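Home Projects Reports Workshop Staff Contact
Search this site Enter keywords Go

Student Project Report

Design and Simulation of a Linkage Gripper for a Home-Built Bench Arm

Submitted by Cyril Birkett
Department of Engineering, Wirlow College
27 February 2025

Summary

This report covers the first phase of the Aven project, in which a small robot arm is being built in a domestic garage with additional machining carried out at the Bordale shared workshop. The phase was limited to the gripper and its computer model. The arm itself, with its base and shoulder drive, will be the subject of a second report.

The gripper was modelled, placed in a simulated workspace and moved through its full travel before any metal was cut. Two links were then made as trial pieces. The model was found to be adequate for planning the build, although the friction values used in it remain estimates.

1. Background

The arm is intended for light bench work, chiefly the passing of small parts between a tray and a fixture. The original proposal specified a gripper with sliding jaws. On review, the slides were judged difficult to make accurately with the equipment available at home, and the supervisor approved a change to a pivoting linkage in October.

The budget for the gripper was set at 130 pounds, excluding the motor, which was already held. Stock material was to be bought locally wherever possible. Use of the milling machine at Bordale was charged by the session, and this cost had to be met from the same sum.

2. Requirements

The following requirements were agreed before modelling began.

The jaws shall remain parallel throughout their travel.
The clear opening between the pads shall be not less than 70 mm.
All pivots shall be of one type, so that a single set of spares will serve.
The gripper shall be removable from the arm without disturbing the linkage.

No requirement was set for closing speed. Holding force was discussed at some length but left open until the motor could be tested under load.

3. Description of the Design

The gripper has two fingers, each carried by its own four-bar linkage. An inner link and an outer link run from the housing side of the mechanism towards the fingertip, and a finger block joins them at the far end. The inner links are driven, while the outer links hold the angle of the finger. The two sides are mirror images about the centre line.

The outer links are bent in form. A straight link was tried in the first drawing and fouled the finger block as the jaws closed. The bend removes the interference and adds little to the difficulty of marking out.

The pivots are represented in the model with white caps on dark grey links. This colouring was adopted for ease of checking, as an error in the position of a joint is quickly noticed when the gripper is viewed from behind. The fingers were given a pale finish for the same purpose, with darker faces on the gripping pads.

4. Simulation Method

The assembly was drawn in the college's usual modelling package and exported to Obura, the simulation program used on the second-year course. Each part was given a mass taken from the drawing. The surfaces in the workspace were kept plain and no test object was loaded for the first series of runs, which dealt only with the movement of the linkage.

The viewpoint was fixed behind and above the gripper, looking along the fingers. It corresponds to the position in which a small camera may later be fitted to the arm, and it allows both linkages to be compared directly. Each run began with the jaws open.

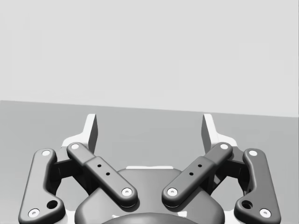

5. Results

5.1 Movement

The linkage was driven from open to closed and back 40 times. The pads remained parallel to within the resolution of the program, and no contact was recorded between links on the same side. The opening at full travel met the requirement in section 2.

A fault appeared in the early runs, in which the right finger lagged behind the left. The cause was traced to a joint limit entered with the wrong sign. Once this had been corrected, the two sides moved together.

5.2 Trial pieces

One inner link and one outer link were cut from 3 mm aluminium sheet at Bordale. The inner link was satisfactory. The outer link was scrapped after the drill wandered at the lower hole, and the replacement was drilled undersize and reamed. The second method took longer and should be allowed for in the programme.

Finishing was done at home with hand files. Marking out from a paper template proved less accurate than expected, and a steel template will be made before the remaining links are cut.

6. Discussion

The simulation was of most value in settling the shape of the outer links and in setting the joint limits. It gave no information on wear, and the pivots in the model have no play. Some looseness must be expected in the finished mechanism, and its effect at the fingertips has not been calculated.

The cost of material and machine time to date stands at nearly half the budget. The scrapped link accounts for part of this.

7. Further Work

The remaining links will be cut and the housing completed. Tests with simple blocks will be run in Obura before the motor is fitted, using friction values measured from samples of the pad material. The mounting between gripper and arm has yet to be drawn in detail, and its dimensions depend on the wrist bearing, which is on order.

Drawings and run logs are held with the department and may be consulted on request to the author.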